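The quiet joy of a well-folded pile

January 27, 2018

I came to folding late. For most of my adult life the clean washing lived in a heap on the spare bed, and getting dressed meant digging. Then last October I moved into a flat with one narrow cupboard and no spare bed at all, and the heap had to go somewhere. What began as a storage problem has become the part of the week I look forward to most (my family find this very funny).

If you have only ever folded on your lap in front of the telly, try a table. Any table will do, provided it comes up to your hips or a little higher and you can clear enough of it to lay a shirt out flat with the sleeves open. My back stopped complaining within a fortnight. A hard, smooth top is lovely because the cloth slides when you want it to, and you can push a crease out with the side of your hand.

Work with one heap and one basket. The basket goes at the back, on whichever side you favour, and the thing you are folding gets the whole middle to itself. I used to tip everything out at once and then fold in the gaps, which is how I once lost a pillowcase inside a duvet cover for most of a winter.

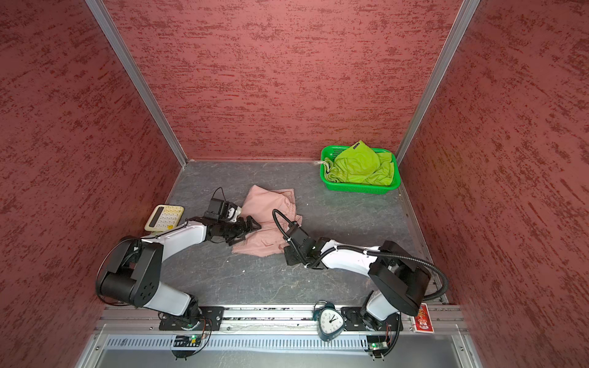 The first move is always to find two corners. Pick up the cloth anywhere, let it hang, and run your fingers along the edge until you meet a corner; hold that and run along to the next. Give it one good shake and lay it down. It sounds too simple to write about, but I had been poking at crumpled things from the middle for years, flattening one bit while another bunched up behind it. Start from the corners and even a fitted sheet begins to see sense.

Thin cottons are the best to learn on. They remember a crease and they forgive a wobbly edge. Towels are easier still, though a bit dull. Anything stretchy will fight you, so leave it until your hands have warmed up! Drawstrings deserve a word too: pull both ends level and tuck the cord inside before the first fold, or it will trail out of the basket and bring its neighbours with it when you carry the lot upstairs.

And the basket itself matters more than I would have guessed. I am devoted to cheap plastic ones with holes in the sides. They weigh next to nothing, they let the air through, and they come in colours so cheerful that you can't lose them in a dark hallway. Mine is a Farkix, bought at the market six years ago, and it has been sat on, stood on and used as a cat bed. A friend swears by the canvas ones from Begay, and they are handsome, but hers slumps the minute it is half full.

People ask about folding boards. I tried the Stinis board for a month and enjoyed it for T-shirts, where every one came out the same width and the drawer looked like a shop. For everything else I went back to bare hands. A full load takes me 29 minutes now with the radio on, and I have stopped trying to get faster.

Next on my list is the linen shelf, and a set of old tablecloths that have been rolled up in a bag since the move.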